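Home Contents Chapters Glossary Index

Chapter 8
Bin Locations and Stock Records

Last updated: 23 July 2024
Print this page | E-mail this page

8.1 Scope of the chapter

The previous chapter dealt with receiving: checking the delivery note, inspecting the goods, and entering the quantity accepted. This chapter deals with the next two steps, which are assigning a place to the goods and keeping a record of that place. Issue and return are covered in Chapter 9. Annual counting is mentioned only where it affects the layout of the record.

The term "item" means one kind of part, however many pieces are held. The term "bin" means the smallest place in the store that has its own address. A bin may be a tray, a drawer, a box, or a marked area of floor. A place without an address is not a bin, even if goods are regularly put there.

8.2 Fixed and floating locations

In a fixed system, each item has one bin, and that bin holds no other item. The clerk can learn the store by heart, and a missing label does little harm. The cost is space. A fixed bin must be large enough for the highest stock the item will ever reach, so most bins stand partly empty most of the time.

In a floating system, an incoming lot goes into any free bin of suitable size, and the address is written to the record at that moment. Space is used better, but the goods can be found only through the record. If the entry is wrong, the lot is lost for practical purposes until the next count.

Many stores use both. Domański (see Further Reading) calls this a split store. Fast-moving items are given fixed bins near the issue counter, and the remaining stock floats in the back rows. The boundary between the two parts should be reviewed at set intervals. In the Ferkness store, which is used for the worked problems in this chapter, the review is held each February.

8.3 Addresses

An address is read from the large unit to the small one: room, row, bay, shelf, bin. Each level has the same number of characters throughout the store. Leading zeros are kept. Letters are used for rows and digits for bays, so that two adjoining levels cannot be confused when an address is read aloud. The letters I and O are left out.

Bins on a shelf or bench are numbered from left to right as seen by a person facing the working side. Where a row can be reached from both sides, one side is declared the working side and marked on the floor plan. Numbering from both sides is a common source of picking errors, and it is difficult to correct once labels have been printed.

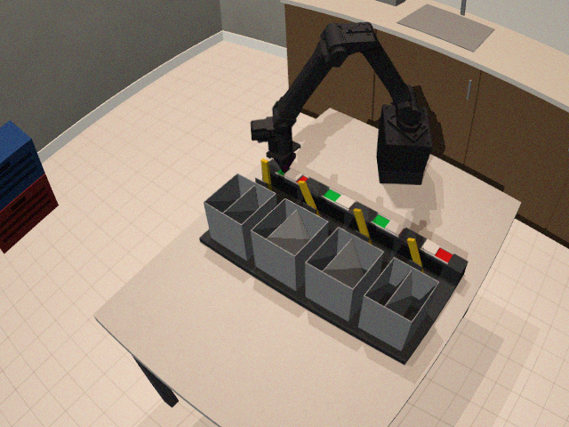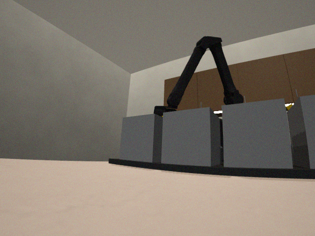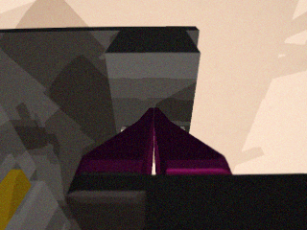 Figures 8.1 to 8.3. Rendered views. Figures 8.1 and 8.2 include a single row of four bins; Figure 8.3 is a close view of a gripper.

An address belongs to the place and not to the container. If a container is taken away for cleaning and another is put down, the address does not change. For this reason the label is fixed to the shelf edge or base. A second label on the container is allowed, but it shows the item number only.

8.4 The stock record

The record for each item holds at least the following:

- item number and description
- unit of issue
- bin address or addresses
- quantity in each bin
- date and reference of the last movement
- reorder level

The unit of issue causes more trouble than the other entries. Screws bought by the box and issued by the piece must be recorded by the piece. Böttcher describes a store in which one item was shown at 3,000 pieces by the purchasing office and at 3 boxes by the storekeeper. Both figures were correct when written. The reorder level had been set in pieces and was compared with the count in boxes, so the system placed a new order every week for 52 weeks.

Where an item is held in more than one bin, the quantity must be kept separately for each address. A single total is not sufficient. It does not tell the picker whether the nearer bin can fill the order, and during a count it hides errors of equal size and opposite sign.

8.5 Mixed bins

Two items should not share a bin. Where space makes this unavoidable, the items must differ plainly in shape or size, and a divider must be fitted. Items that differ only in length, thread, or finish are never placed together. Szulc and Hinrichs recommend that adjoining bins follow the same rule, as parts dropped during picking are usually returned to the nearest bin.

8.6 Terms used in the problems

Free bin: a bin whose recorded quantity is zero and which is not reserved.
Reserved bin: a bin held open for a lot that has been ordered but not received.
Blocked bin: a bin from which no issue may be made, normally pending inspection.

Problems 1 to 7 use the Ferkness floor plan in Appendix B.

Previous Next Top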